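# The Green Cloth and the Box Question

*Posted Apr 26, 2019, under Household*

Regular visitors to this gallery will remember the drawer series, which got more mail than anything else on the site, mostly from people who felt their own drawers had been insulted. The drawers are done. We have moved on to tables and to boxes, and so far the boxes are winning.

For anyone new: I share apartment 801 in Wultbridge with Thảo Khúc, who is a sensible person and owns very few things. I own the rest. Last June we agreed that everything I've been keeping "in case" would go across one table and be looked at in decent light, after which it would either get a job or leave. I agreed to this while holding a jar of lids.

The ground rules are taped inside the pantry door. Anything broken goes. Anything that belongs to something we no longer own goes. Anything empty has to explain itself, and I get two minutes per item to speak on its behalf. Thảo has a timer. I've asked for three minutes for items of sentimental value and been told that this is what the two are for.

## The cloth

First up is the tablecloth: pale green, with a grid of thin white lines, pushed up against the white wall. I bought it from Ivby when they had the store in Skiltenholm, on a day when I had gone in for a dish rack. I still don't have a dish rack.

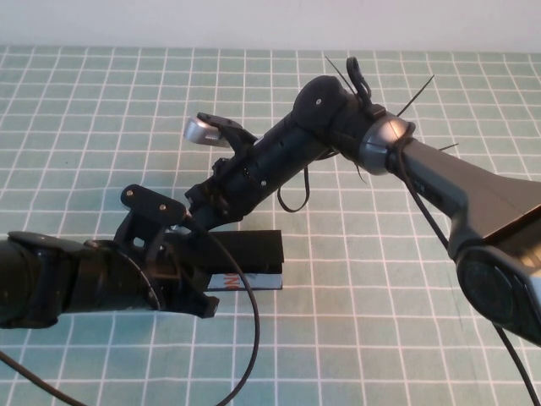
It was sold to me as "sage." Thảo calls it mint, and my mother, on the phone, having never laid eyes on it, called it hospital. I've stopped correcting people. It goes with the plates, it hides toothpaste (don't ask), and it makes a table look as though somebody has plans for it.

My real complaint is with the grid. A plain cloth lets you put a bowl down wherever you like and feel fine. A grid has opinions. I've caught myself lining up the salt with the lines in the middle of dinner, with guests, while one of them was telling a story about her divorce. And once you've squared up the salt you have to do the pepper, and then the bread looks like it was dropped from a plane.

I do iron it. I want that on the record, given how the lines wander after a day or two of use. You can smooth one end flat and the ripple simply packs its bags and moves to the other end, where it lives until you sit down. Starch helped for an afternoon. Clips helped, but we looked like a picnic.

The verdict was quick, at least. The cloth stays. It's the only thing on the list that was already working when the project started, and neither of us wanted to see what's underneath it.

## The box

Then we got to the boxes. I'm told there's a kind of person who opens a package, takes out the item and flattens the box before the item has even been turned on. I've met several. They seem rested.

I keep the good ones. A good box has a lid on a hinge, straight sides and a dark lining, and it closes with that small breath of air that makes you feel you've bought something better than you did. My best came from Eder by mail order, with the number 3205 on the packing slip and something inside it that I lost by the weekend. I've had some form of box shelf going since 2000, through four apartments, and I've never paid a mover extra for it, whatever Thảo tells you.

Thảo's position is that a box is a question. What's it for? If you can't answer, it's trash with corners. My position is that you can't possibly know what a box is for until you've owned it for several years.

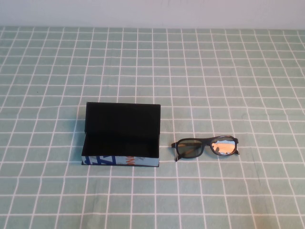 I made my case standing up. Cardboard, black inside, a lid that holds itself upright without help, the right length for a pair of glasses or some other small thing you'd like to find again. I proposed spare keys. Thảo pointed out that the spare keys have a hook, and that I put up the hook. I proposed buttons, and was reminded of the button jar. I proposed foreign coins with a minute still on the timer and a good deal of confidence, and we went and looked, and the coins were already in a box. It was nearly the same box.

The difficulty with an empty box is that leaving the lid open doesn't help your argument. People look in. It's natural. They look in, and then they look at you.

We settled on a trial. It gets one month on the hall shelf, lid closed, and if something moves in of its own accord it stays. Thảo isn't allowed to remove anything from it and I'm not allowed to plant anything in it. I have been spoken to about a pencil stub.

## Still to come

The next page will be bags inside other bags, followed by cables, if we're both still living here. A reader wrote in to ask for the measurements of the cloth, and I'm afraid I never wrote them down. It covers the table. For the reader who asked what I paid: 249, delivery not included, and I'd thank you not to mention it to Thảo, who believes it was on sale.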